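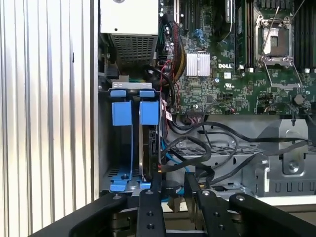
Inside the Old Towers: A Gallery from the Dundville Repair Room

I love the inside of a desktop computer. Most people see the outside of one for years and never get past the power button, and that's a shame, because there is so much good, clever metalwork in there! This page collects my favorite views and notes from July, when we started working through a big donation of office machines from Pappas.

The whole lot came to 415 towers, and Subbarao Rajan and I have been opening them up on the long bench by the window. The ones that can be saved get cleaned, given a fresh drive if they need one, and sent on to families and after-school programs in Dundville.

1. The Dell with the blue handles
My favorite of the bunch. Two blue drive carrier handles sit side by side in a grey metal cage, and there's a dark hard drive standing upright in the right-hand slot. I'm a sucker for color inside a case - blue plastic against all that grey gets me every time.

The power supply lives just over the cage, a boxy off-white unit with a grille of little square holes on its lower face. Those holes are where we aim the soft brush first.

And look at the ribbed silver side! It catches the light in long pale stripes. Subbarao says I'm the only person he knows who gets excited about corrugated metal, but Emiliano Mateos came by and took my side.

A few notes for anyone opening a tower at home

Unplug it, then hold the power button down for a few seconds before you reach in. Touch bare metal on the case first, and again whenever you come back from a coffee.

Pull drives slowly and straight. Carriers usually flex a little at the sides, and if one sticks, check that both cables are off before you tug again (I have learned this one more than once).

Keep the screws together. We use old Droler mint tins, one per machine, with a strip of masking tape on the lid for the number.

Where we are now

As of August 1, 2026, we have 67 towers finished and tested, with 9 more waiting on memory. Emiliano is writing up the labels, and Okix has offered us shelf space for the finished ones - thank you, that back hallway was getting very narrow.

More pictures when the next pallet is open. I've already peeked, and there are some wonderful old cases near the bottom!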